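Voncombe Parcel Tape, 48mm, Honey

Home > Packing bits > Tapes > Voncombe 48mm

Sold by the roll, or in boxes of six if you get through it like we do.

I've been selling tape out of this shop for longer than I'd like to admit, and I still get asked for "just the ordinary brown one". Well, this is my ordinary one, except it's more of a honey colour and it goes down glossy. It's 48mm wide with 66 metres on a roll, and it's the tape I reach for myself when I'm packing your orders in the back room.

What I like about it is the stick. You press it down with your thumb and it grabs, even on that slightly dusty recycled card that cheaper tape peels off overnight. It does grab quickly though, so if you're the sort who lays a strip down and then shuffles it about to get it straight (I am), go slowly for the first few goes. You'll get the knack.

It's a quiet tape as well, or quiet-ish. Anyone who has wrapped presents after the children have gone to bed will know why I mention it! The old stock we had from Koltness used to shriek off the roll and I don't miss it one bit.

Will it fit my dispenser?

It has the usual 76mm core, so it goes on nearly every hand dispenser going, including the metal Gruvham one we sell and the little plastic Kawaguchi. On the Kawaguchi you'll want to loosen the brake half a turn or it drags. Róisín Geraghty wrote in to tell me that and she was quite right, so thank you Róisín.

If you haven't got a dispenser, fold the end under after every strip. I know, everybody says it. I've still spent a fair bit of my life picking at a roll with a fingernail.

What I'd use it for

Parcels up to 7 kilos or so, no bother. Past that I'd do two strips along the bottom seam and one across each end, and for books I'd go straight to the reinforced paper tape, because books are murder on a box. It's also very good for tidying up boxes you mean to keep. Run a band round the inside of the rim and the raw edge stops fluffing and catching on your sleeves -- I've got button boxes and card boxes done that way which have been opened and shut every week for years.

Don't use it on painted walls or varnish. It will lift the lot. Don't use it in the freezer either, there's a separate tape for that and it's on the labels page for some reason, I must move it.

Keep spare rolls flat on their sides, somewhere that isn't the top of the boiler. Cold makes any tape sulk, so in February I bring a couple indoors the night before a big packing day.

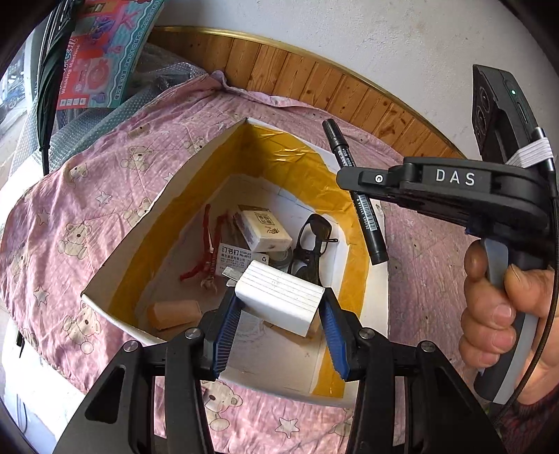 White box with a yellow-orange band round the inside of the rim.

Prices and postage

Single roll, 200 pence (yes, two pounds, my till does everything in pence and I've got used to it). Box of six, 816 pence, so that's £8.16 and a decent saving on buying them one by one. If you want 100 rolls or more, ring and ask for Ultan Keogh and he'll sort you out a price, he likes a big order.

Orders in before two o'clock go out the same day, Monday to Friday. Collecting from the shop is free, just bring your order number. The bell on the side door sticks, so give it a proper push.

Unopened rolls can come back to us any time within a month. If you've had a bad one (they do turn up, usually with a split that runs the wrong way) send me a quick photo and I'll post another out, no need to return it.

Also in this range: clear 48mm, clear 24mm, white 48mm. The red is out of stock until the next delivery.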